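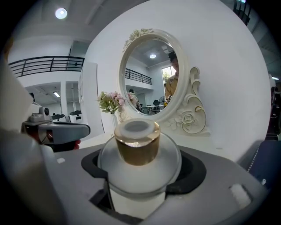

Mondbridge Folding Vanity Stool, two months in
28 Aug 2013

I bought this stool for $49 after my old one finally gave up (one leg, then the other, and then me on the bathroom rug). Our bedroom is tiny, so I wanted something I could fold flat and shove behind the door when I'm done getting ready. My friend Styliani Manolakis has the Akside, and I've sat on hers plenty, so I'll compare the two where I can.

Putting it together took no time at all. The legs are already on, you just screw in the crossbar. The instructions are one sheet with no words on it and the drawing of the crossbar is upside down, so watch out for that! I did mine backwards and had to start over.

The seat is softer than I expected. I'm usually sitting for the length of one podcast, hair and makeup and then dithering over perfume, and my legs don't go numb like they did on the Akside. It's lower than hers though, and if you're short like me you may end up stretching your neck to see into a wall mirror. I went back to a tabletop one.

Folding it is easy. Unfolding it, hmm. The catch is stiff and I've pinched my thumb 2 times now, same spot. A drop of sewing machine oil helped for a week or so.

The cover is cream, and I wear foundation, so you can guess. It zips off and goes through the wash fine, but getting it back on is a wrestling match. I wish they sold it in gray.

One foot cap was missing from my box. I emailed, and Deok-su in customer service sent me a whole set without asking for a photo or anything, which was nice. They came the next Tuesday.

Would I buy it again? For a small room, yes. If you have space to leave a stool out all day I'd go for the Akside, it's sturdier and the height is better. Four stars, and I'd give it the fifth if they fixed that catch.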